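We use cookies to remember your settings and count visits. Accept / Manage preferences

Orkonari is looking for robot operators for a gripper comparison

Ulwood test room, evening and daytime shifts

Orkonari tests end-of-arm tooling for companies that want to know how a gripper behaves outside a factory cell. We are hiring part-time operators for a study that compares two-finger grippers on light household and garden items. The work starts in March and runs for 18 weeks.

Two grippers are in the study. The Sitier has stiff fingers and a fixed closing force. The Michalski has softer pads and lets the operator set the force before each run. Both are driven from the same hand controller, and both are used with a wrist camera. You will work with one gripper for the first half of the study and the other for the second half.

A run is one attempt at one task, such as lifting a stem out of a bunch, moving a small pot, or setting an object on a shelf. We need 1,595 good runs in total. Most operators will complete 200 over the length of the contract. After each run you fill in a short form on a tablet: what you tried, whether the item was held, whether anything bent or fell, and how hard the task was to judge from the camera view.

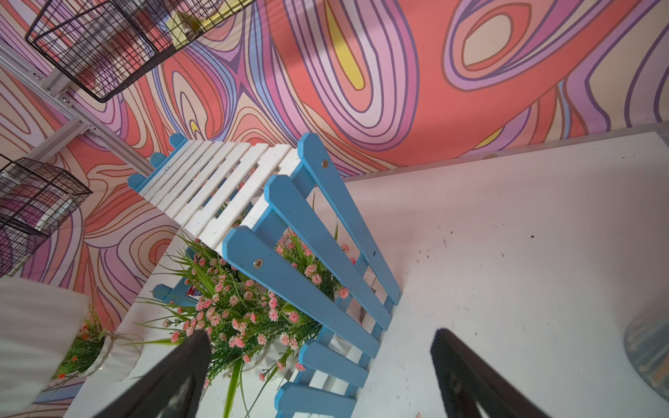
Wrist camera view: two-finger gripper, blue-and-white plant stand and artificial flowers.

Thin and flexible items are the main interest of this study. Artificial grass and flower stems bend out of the way, and slatted furniture leaves little room for the fingers. We want operators who will try a second approach angle before giving up on a run, and who will write down a failed run as carefully as a good one.

You should have:
- steady hands and patience with repeated tasks
- normal or corrected vision, including color vision
- enough written English to fill in the run forms
- the ability to sit at a control station for 50 minutes between breaks

Experience with robots is not needed. Training takes two shifts and is paid at the full rate. If you have used game controllers, camera cranes or remote equipment, mention it in your application.

Shifts are four hours, up to four per week. Operators who finish the full contract receive a completion payment of $800 on top of hourly pay. Parking is free, and the test room is on the ground floor with step-free access.

To apply, send a one-page resume and the shifts you can work to Danuta Zieliński, test room lead, at Orkonari's Ulwood office. Applications close September 18, 2025. Selected applicants will be asked to come in for a one-hour trial at the controls.

Get new openings by email. Subscribe to our newsletter. You can unsubscribe at any time.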